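Rallesstead Picture Book Shelf: read me first

Hi! I'm Naa Zakaria, and I put this list together in October 2020 with a lot of help from Berkay Çetinkaya (he did most of the typing, I did most of the getting distracted by the stories).

What you get
One table with 275 rows, one row per title. Columns are title, shelf, cover colors, size and condition. Flat things like story cards went in with the books, because I kept arguing with myself over which was which!

Shelves
There are five, named after whatever was written on the old boxes: Wandelia, Grovier, Amissah, Big Ones and Odds. Odds is my favorite and also a total mess, sorry.

Cover colors
I wrote down the two strongest colors and stopped there, so a busy cover with a dozen shades still gets only two words. If you see "orange, yellow" it means the illustrated side, never the spine. Berkay wanted a separate red-orange and I said no.
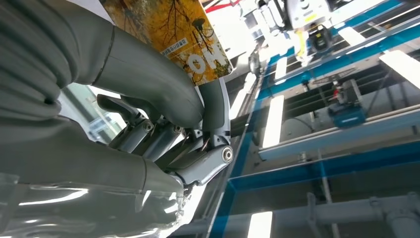
Condition
Scores go from 1 (falling apart) to 5 (crisp corners). I was grumpy in February when I did the Grovier shelf, so bump those up a notch if they look low to you.

Fixes
Found a typo? Send me the row number and the right spelling and I'll change it in the next version.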